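Refinishing a pale veneer desktop - oil, water-based poly, or leave it alone
Wood Finishing > Furniture and Tops

grommet_17
Posted in April
Desk is a Veko, bought secondhand for the office. Veneered top, very light, factory finish is matte. The previous owner had it in a north room and I am putting it by a south window. Two questions. Does the factory coat on these hold up to daily keyboard and forearm wear, and is there any point adding a film finish over it before I start using it?

I do not want the color to shift. That rules out oil-based poly as far as I can tell.

tannin_line
Reply
Correct on the oil-based. It ambers from the day it goes on and keeps going. On a blond veneer you will see it within the first coat. Water-based over a scuffed factory coat is workable if you test adhesion first. Scuff with 300, one thin coat in an inconspicuous spot, let it cure a week, then cross-hatch and tape.

What is the species? Advice differs for maple and ash.

grommet_17
Reply
No label on it and the seller did not know. Color is a creamy blond with a faint pinkish cast. There is cathedral figure left of center and the grain straightens out and gets more even toward the right, with some peach streaks in between. The surface is smooth and I can't find scratches or stains on it. 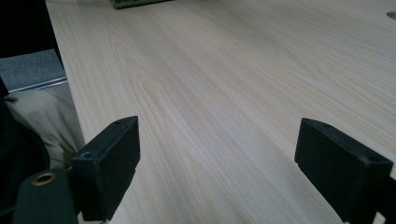
Jocelyn Saludo
Reply
I would leave it. A factory coat is normally sprayed and cured under controlled conditions, and a brushed coat on top gives you a second layer that can peel from the first. Use a desk pad where the forearms go and wipe the rest with a damp cloth. Refinish when there is something to fix.

tannin_line
Reply
Disagree in part. Matte factory coats are often thin, and forearm oil burnishes them into shiny patches. By the time that shows you are sanding veneer, and you do not have much veneer to sand. One sacrificial coat put on early is cheap.

Jocelyn Saludo
Reply
Then the sacrificial coat burnishes instead and you still have shiny patches. Same maintenance, plus a week of cure time.

Aldo Negri
Reply
Both of you are skipping the grommet hole. If the top has a cable cutout, look at the cut edge before putting anything water-based near it. On a particleboard core the edge swells when it gets wet and the veneer lifts at the rim. I lost a Wollmont top that way. Pull the liner if there is one, seal the raw edge with shellac, let it dry overnight, put the liner back.

On species, pink cast with peach streaks could be beech or steamed maple. Look for short dark flecks under a raking light. Flecks mean beech.

grommet_17
Reply
Checked with a flashlight at the window. Short flecks in the straight-grained area, so beech is my working assumption. There is a hole near one corner with a light tan rim. Have not tried pulling the rim yet.

tannin_line
Reply
If the rim is glued, leave it in and mask over it. A pad will also leave a pale or dark rectangle by the window after a year or so. Move it now and then.

Aldo Negri
Reply
Seconded on moving the pad. Beech does change in sun - a UV-blocking film on the glass does more than any topcoat.

grommet_17
Reply
Going with shellac on the raw edge if the rim comes out, window film, and a pad that I shift monthly. No topcoat for now. Will post again if the forearm area starts to shine.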